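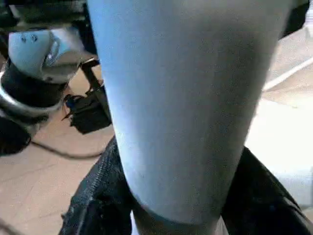
Pale blue on black.

May 2, 2020

Quick one this time, kids are home and the laptop has to be shared. News first, then the rambling.

The second Rindach book has a date. September, both paperback and ebook, same day. Nikzad wanted to hold the paperback till the printer situation settles down and I said please no, half of you wait for the paper copy and then get spoiled by the other half. So September. I don't have the exact day yet. When I do it goes in here before it goes anywhere else.

What it's about, for the ones who keep asking. Still the year 1402, still the river town, the winter after the first book ends. The ferryman's widow has the ferry now. The town council would rather she didn't. There's a toll dispute with Uder across the water, and a man from Uder sent over to settle it, and he's good at sums and bad at boats. You can guess some of it. You can't guess the part with the bell, my editor didn't either and she's read all my drafts.

It's slower than book one. Saying that up front. Fewer people get chased. Lots of ice, a lot of soup, one very long night in a toll house that takes up three chapters and was four before I cut it. If you liked the market scenes in the first one you'll be fine. If you were here for the siege, well, there is a fire.

You don't have to have read the first. It helps. The widow's brother is going to seem like a jerk if you haven't, and he's only partly a jerk.

The novella. Yes it exists. It's 85 pages, it sits between the two books, and it's the miller's daughter's story that got pulled out of book one because it was eating everything around it. It's up on Enum right now for $2. Ebook only. I know, I know. Nikzad says it's too thin for a spine and I don't have the money to argue. Maybe it gets tucked in the back of a later edition. If you have trouble getting it to open on an older reader, delete it and download again, that fixed it for two people who wrote me. If it doesn't fix it then write back and I'll pass it on to Enum, I can't do anything from my end but I can nag.

Sample chapter. Going out to this list in the next mailing. It's chapter 12, not chapter 1, because chapter 1 gives away who is alive. Chapter 12 is the one with the two of them stuck mid-river arguing over a rope. I've read it aloud more times than any other part of the book and I still like it, so thats a good sign.

No readings this spring, obviously. The three I had lined up are all off. One of the stores is talking about doing it by video and I said yes before I thought about what my house looks like. Will send the link if it happens. If you already paid for a ticket the store should be refunding you - ask them directly, they've been quick about it.

Signed copies. I have a box of the first book here and no reason to keep it. Reply to this with a mailing address and what you want written in it and I'll send one at cover price plus postage. US only for now, overseas mail is a mess. Please don't ask for the widow's last line, it doesnt fit on the title page, I tried.

What I'm reading. Not much. A very dry history of river tolls, for work, which has one great story in it about a bishop and a load of eels. And a stack of old category romances from my mother's basement, for not-work. Covers falling off. Every single hero owns a ranch. I've had a great time with them. Somebody should write a long essay on why they all drink coffee standing up.

Writing itself is going okay. Mornings only, before anybody's awake. Book three has an outline, and a first page I've rewritten too many times. It leaves Rindach for a while and I'm nervous about that. Tell me if you'd hate it. You'll tell me anyway.

Somebody asked if the dog makes it. I answer this every time and will keep answering. The dog makes it. The dog is old by the end and sleeps by the stove in the toll house.

OK, laptop's being requested. More when I have the September day.

Comments (6)

riverreader
THANK YOU for the dog answer. Preordering as soon as there's a button.

paperbackonly
Same day paperback!! Tell Nikzad thanks from me. Still sore about the novella though. 85 pages is plenty for a spine, I own thinner.

tollhousefan
Read the novella last night in one go. The miller's daughter deserves a whole book. Didn't expect to feel sorry for the miller.

quiltsandbooks
I wouldn't hate it if book three leaves town. As long as they come back.

secondshelf
Is the first book on Enum too or only the novella? Couldn't find it in search.

riverreader
@secondshelf it's there, look under the series name. The title search didn't work for me either.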